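# Assessing Whether a Chore Is Ready for a Machine: A Procedure for Household and Light Shop Tasks

Issued by the Ellery Center for Applied Automation, Starham. Revised in June.

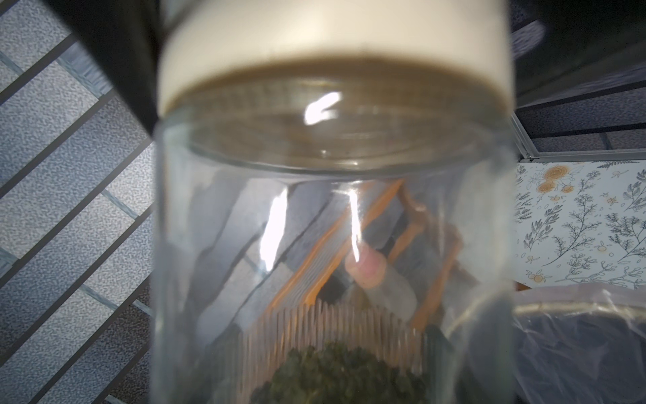
Managers of care homes, shared kitchens, and small workshops often ask whether a robot can take over a given chore. The answer depends on the chore far more than on the price of the arm. This page sets out the procedure used at the Center to reach a decision on a single task. It assumes that the reader has access to one robot arm with a two-finger gripper and a wrist camera, along with a person trained to stop it.

## Before You Begin

Choose one task and write it in a single sentence with a clear finish. "Tidy the counter" is not suitable. "Pick up the closed jar and set it upright on the shelf" is suitable.

You will need:

- the objects as they are used on site, with their own lids and labels
- a printed score sheet with 48 rows
- a stopwatch
- spare objects of the same kind, in case of breakage

## Step 1: Break the Task into Actions

List every separate action a person performs. Most household chores contain more actions than staff expect. Putting away a jar, as written by Raelene Lowther for our Nandiston trial, came to seven: find the jar, approach it, grip it, lift it, turn it if needed, place it, and let go.

Mark any action that requires force in two directions at once. Unscrewing a lid is the usual case. A single arm cannot hold the body and twist the lid without a clamp or a second arm, and the assessment should record which of these will be provided.

## Step 2: Record the Difficult Properties

Look at each object from the position of the wrist camera. Glass deserves particular attention. A clear jar shows bright streaks of reflected light, and whatever lies behind it remains visible through the wall in bent form. A vision system may treat those background shapes as part of the jar, or may fail to find the edge of the glass at all.

An opaque lid is a more dependable target. Where the task allows, instruct the system to locate and grip the jar by its lid, and confirm by hand that the lid is fully closed. Orientation must also be noted. A jar held with its lid uppermost and a jar resting on its lid call for different placements.

Soft or crinkled plastic, thin slats, and closely spaced pins should be entered on the sheet as well. Each can catch a fingertip or confuse a depth reading.

## Step 3: Run the Trials

1. Run 16 trials with the objects in fixed positions.
2. Run 16 trials with the target object moved and turned between attempts.
3. Run 16 trials with other household items left nearby, as they would be in ordinary use.

Do not clear the area for the third set. Flynn Harawira, who supervised the Pradham kitchen study, found that systems with a perfect first set could fail more than half of the third.

Each trial is limited to 300 seconds. A trial in which a person touches the arm or the object is scored as a failure, even if the object ends in the correct place.

## Step 4: Score the Results

Enter one of three marks for each trial: complete, incomplete, or unsafe. Any drop of a glass object is unsafe, whether or not it breaks. Record the action at which the trial ended, using the list from Step 1. Failures that gather at one action can often be addressed with a fixture or a different fingertip. Failures spread across the list usually cannot.

## Step 5: Reach a Decision

- **Ready:** no unsafe marks, and no more than one incomplete trial in each set.
- **Ready with supervision:** no unsafe marks, and the first two sets meet the standard above.
- **Not ready:** all other results.

At the time of this revision, most glassware tasks submitted to the Center have been rated as ready with supervision. Tasks that include opening a container have been rated as not ready. Folding, wiping, and sorting are covered on separate sheets.

## Retesting

Repeat the full procedure after any change to the gripper, camera, lighting, or software. Completed sheets should be sent to Fathima Gazi at the Starham office, with the task sentence copied at the top of each page.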